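4. Paper Keepsakes: Condition, Sorting and Storage

4.1 Scope of the section

The previous section dealt with bound items. This section turns to loose paper: note cards, greeting cards, gift tags, printed sleeves, and the flat sides of small boxes that households keep after the contents are gone. In the Bartoš collection these items came to the project mixed together in shoe boxes and drawers, and the first inventory, made in 2017, listed them under the single heading "paper, various." That heading was of little use to anyone looking for a particular card. It also hid a difference that became important in our later work, between paper that people had written on and paper that they had kept for its printed picture.

The present inventory covers 200 loose items. Each was given an entry with its size, the color of the paper or board, the presence of handwriting, the kind of printing, and any damage. Items that had been stored together were recorded together, even where the grouping seemed to make no sense. A card found inside a sleeve stayed with the sleeve. Where two people had sorted the same box at different times, both orders were written down.

Ningsih Saragih prepared the working definitions. A "card" is any single piece of stiff paper that can be laid flat without unfolding. A "panel" is a printed flat surface, whether it is a separate piece or still part of a box. The definitions leave some items in doubt, since a large card and the side of a box can look much the same when only the printed surface is seen. Doubtful items were entered as panels, with a note.

4.2 Handwritten cards

Handwriting was found mostly on the smallest items. These had been used for names, short lists, dates, storage labels and messages of a line or two. The writing was rarely planned for the long term. People wrote with the pen that was nearest, on whatever card was at hand, and the result depended on both. A dark pen on uncoated white stock could be read at arm's length. The same pen on a glossy surface had often smeared at the end of the line, where the side of the hand had passed over it.

Figure 1. A small handwritten card above a light beige work surface, with botanical wall panels on three sides.
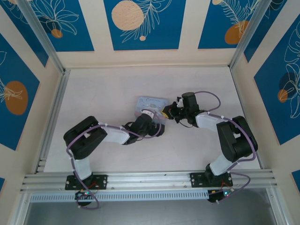 Faint writing is the main difficulty with this group, and it is easy to underestimate. A reader who is holding the card will tilt it and move it toward the light without thinking, and so will report the text as clear. The person who later searches a tray of upright cards has no such advantage. The card in Figure 1 is typical of the problem: it is small and pale, the writing is in blue, and the strokes are faint against the stock. The panels behind the work surface, with their white leaf drawings and orange circles on blue, are far stronger in color than anything on the card, and the eye goes to them first. We therefore recommend that cards of this kind be read against a plain sheet of middle gray and copied out in full before they are placed in storage.

The copy should be made in the writer's own spelling. In an early trial, corrected spellings were entered directly in the inventory, and two sets of family names could no longer be matched to the cards. The trial was stopped and the entries were redone. Words that cannot be read are now marked with a short line, and a guess is entered only in the notes column, followed by the initials of the person making it.

Blue writing called for one more rule. Several of the pale blue inks in the collection looked darker under the warm lamp in the reading room at Clarkow than they did by the window. It cannot be said from this alone that the inks had faded, and the inventory does not use the word "faded" unless a protected part of the same text is available for comparison. The word used is "faint." This may seem a small point. It matters because a faded card needs to be kept from light, while a card that was faint from the start mostly needs a good copy.

4.3 Storage of small cards

Three kinds of holder were in use when the collection arrived: envelopes, clear pockets and index trays. Envelopes protected the surface well but had to be opened each time, and corners were bent in the process. Clear pockets allowed both sides to be read. Their weak point was the opening, where a small card could slide out when the page was turned. Index trays were the fastest to search and the hardest on the top edge of the card.

The project settled on Proline pockets with a side opening, filed upright in Joreo trays, with a divider after each original grouping. The choice was made partly on supply, as both were already in the building. Other makes would serve equally well, provided the pocket is a close fit. A loose card moves in its pocket every time the tray is pulled out, and pencil in particular does not stand up well to that kind of rubbing.

Labels go on the pocket and never on the card. Where an older label was already stuck to a card, it was left in place – removal had been tried on five duplicates, and the top layer of paper lifted on most of them.

4.4 Printed panels kept for the picture

The second group contains paper that was kept because someone liked the look of it. Few of these items carry any writing. They include the fronts of stationery sets, candy box lids, wrapping card, and sleeves printed with animals, flowers, stars and clouds. Owners who were asked about them could usually say where they had been kept. They were less sure when, or from whom, the items had come.

Printed panels were harder to describe than handwritten cards. A line of writing can be copied out, but a picture has to be put into words, and different people choose different words. In the first round of entries the same kind of artwork was called "baby style," "Japanese style," "cute," and "Easter." None of these helped with a search, and two of them claimed something about origin or purpose that the item did not show. The revised form asks for colors first, then outlines, then figures, in that order. For the panel in Figure 2 an entry might read: dusty pink and pale blue-gray areas; thick scalloped outlines in slate gray, cloud-shaped; white cartoon figures on white clouds, one like a bunny with small red eyes. A reader with that entry in hand should be able to pick the panel out of a full drawer.

Pastel printing also raises a question of condition. Soft pinks, lavenders and blue-grays look slightly worn even on new stock, and a matte surface adds to the effect. An entry that reports fading must therefore rest on a comparison, in the same way as for blue ink. Light falling across a panel can make one side seem paler, and the person making the entry is asked to turn the item before writing anything down.

Figure 2. Pastel printed panel with cloud outlines and cartoon characters.

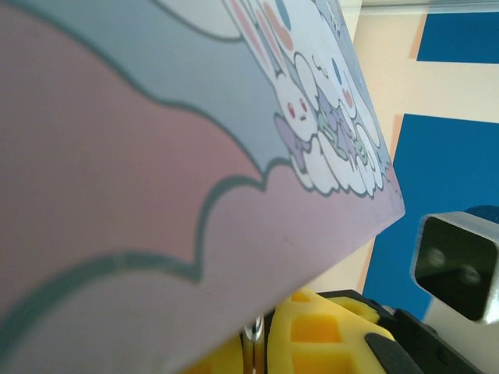 Zulkifli Tambunan objected, in written remarks on an earlier draft, that the order of colors, outlines and figures runs against the way owners talk about these things. Owners ask for "the rabbit one," he wrote, and an entry that reaches the rabbit only at the end will be read by staff and skipped by everyone else. He proposed a short title line above the formal entry, in whatever words the owner uses, and asked that this title never be corrected.

The proposal was adopted. The title line is kept apart from the description, so that a title such as "clouds from Grandma" is stored as what the owner said and is not treated as a fact about the maker or date. Ningsih Saragih added that the title should be taken down at the first meeting with the owner, as later answers tended to borrow words from the form itself. Where no owner could be reached, the title line is left blank.

4.5 Items that belong to both groups

Six items had to be entered twice. These were decorated pieces that had been cut down and reused for notes, with the printed side facing in when they were found. In each case the handwriting was treated as the main content for storage, and the printed side was described in a linked entry. The opposite choice was considered for one gift tag whose only writing was a single initial, but the rule was kept for the sake of a simple form.

Cut pieces should be measured along all four sides. Home cutting is seldom square, and the small slant of an edge has been the best means of matching a note to the panel from which it was taken. Matching was done flat on a table, under even light, with the printed sides up. Outlines proved more helpful than areas of color, especially where a thick line had been cut through and both ends could be brought together. Matches that rested on color alone were recorded as possible.

The remaining panels were stored flat between sheets of plain tissue, with the largest at the bottom. Boxes that were still whole were left whole. Folding them down would have saved a good deal of shelf space at Clarkow, but the board tends to crack along old creases, and the printing goes with it. A note on shelf space is given at the end of Section 5, together with the blank inventory form.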